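Pilling on charcoal fleece -- shave it or leave it?

Posted by gunnel_e, Tuesday
14 replies | 3 shares

So I'm sorting the August mending pile and got to the dark gray stuff. The fuzz is bad. I got in really close:

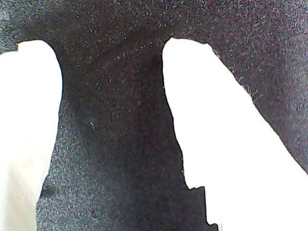

Charcoal, pills and light flecks all over

I own a Skov shaver but I'm scared of it. Do I shave or just go at it with tape?

zaston70 wrote:
Shave it. Tape only gets the lint, the pills stay put. Two minutes and you're done.

paochu_siu wrote:
Disagree!! Shavers thin the cloth every single time. I ruined a Bresa blanket that way (40 bucks, gone). Use a comb and go slow.

zaston70 wrote:
You pressed too hard then. Mine's had years of it and it's fine.

gunnel_e wrote:
OK, you two -- I'll try the comb on a corner first.

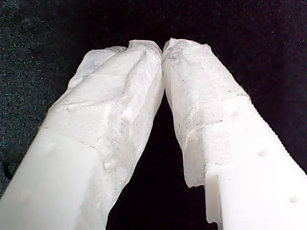

And then everything goes in the cedar drawer until it gets cold. Does anybody know if the comb works on ragged edges, or do I trim those first?

paochu_siu wrote:
Trim first, then comb away from the edge.

Last updated: Tuesday, 9:40 pm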